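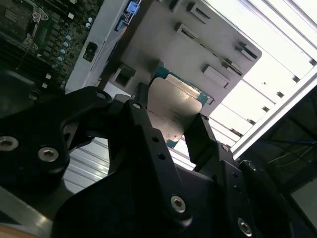
LOSTPORT, 30 May 2020 - Hi, I'm Špela Georgiev, and I run Wetel, the little computer repair shop on Ellusgate. I've never written a press release before, so bear with me! The news is that our old-desktop program is open again, and we want your dusty towers.

If you have a desktop in a closet or under a bed, bring it in. We'll open it up, check the processor, the memory and the power supply, wipe the drive and get it ready for a family in Lostport that needs a computer at home. Last year we gave away 53 of them, and I'd love to beat that (my husband says I'm dreaming, but he said that last year too).

I have a real soft spot for the big office machines. The side panel comes off, you lay the whole thing down on the bench and there's everything, right in front of you.
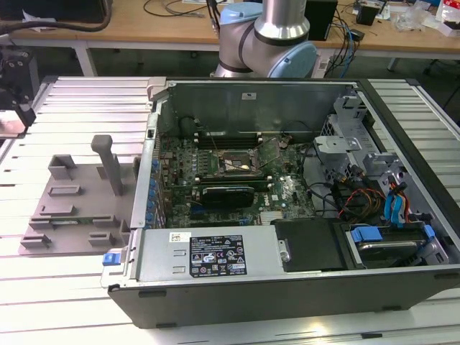
A lot of them just need a different processor and a good cleaning. You lift the lever, open the metal frame, set the chip down flat and close it up again. Please don't try to pull the chip yourself before you drop a computer off, though! Those contacts are fussy, and I've spent whole evenings squinting at them.

We take towers in any shape, with or without a cooler, cables or a hard drive. Monitors we can't take right now, sorry, the back room is full. Our friends at Stan, the print shop next door, have kindly paid for 800 flyers, so you may find one in your mailbox.

Drop-off is at Wetel, 13 Ellusgate, until 7 in the evening. Ring the bell and leave your tower on the cart by the door. If you'd like your drive back, tape a note to the case with your name and phone number and I'll call you when it's out.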